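The owner of Kura did not plan to sell plates. The shop opened as a repair bench for old kitchenware, and the crockery came later, when customers kept asking where they could buy a decent dinner plate.

"People had given up on sets," she says. "They wanted one or two good pieces and they wanted to replace them when they broke." 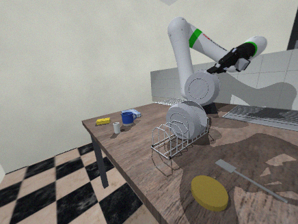 NINDANCE, August - The shop now stocks 843 pieces, most of them from Provar, and opens 6 days a week. Wednesday is for deliveries.

Prices have been the hard part. A plain dinner plate costs more to fire than it did, and she has held the increase back where she can. "I would sooner earn less on it than watch someone put it down again," she says.

She still does repairs - 102 so far this year, mostly handles. A second shop has been talked about, in the old Van Dijk building, but the lease is not signed.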